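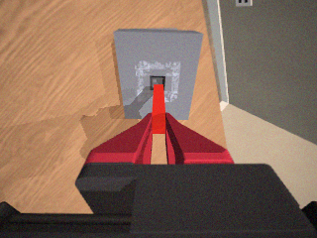

What has the grant paid for so far?

It has paid for the repair of the Zimari footpath between the Szalai bridge and the upper meadow, and for most of the drainage work below it.

Print this page | E-mail this page
Filed under: Grants & Funding > Progress Reports > Trails

Holusico Trails Trust
Interim report to the Tumard Fund
2023-08-14
Submitted by Norbert Pap, Program Manager

1. Work completed

The Trust has resurfaced 1,470 yards of path with crushed stone. The section nearest the bridge was finished first, as agreed in the revised schedule. Two culverts were replaced and a third was cleared and relined. The old handrail at the lower steps has been removed and a new one fitted at the height requested by the county.

Signs at both trailheads have been updated. The wording was approved by the Fund in January.

2. Work outstanding

The upper meadow crossing is not complete. The landowner asked that no digging take place until the hay was in, and the contractor was then committed elsewhere. A new start date has been confirmed in writing. The Trust does not expect this delay to affect the final cost – the contract price is fixed.

Seeding of the banks will follow the crossing. Seed has been ordered and is in storage.

3. Spending

To date, 82 percent of the award has been spent or committed. Stone came in under budget and hauling went over, leaving a small surplus on materials. We ask the Fund's permission to move this surplus to the signage line, where it would cover a replacement map board at the north entrance.

4. Public use and comments

The trail counter at the bridge recorded 1,000 passes in its first full month after reopening. Written comments were mostly favorable. Several walkers asked for a bench at the halfway point, and one objected to the noise of loose stone underfoot. The surface has since been rolled a second time.

5. Next report

The final report, with receipts and the county inspection certificate, will be sent once the meadow crossing has been signed off.

Print this page | E-mail this page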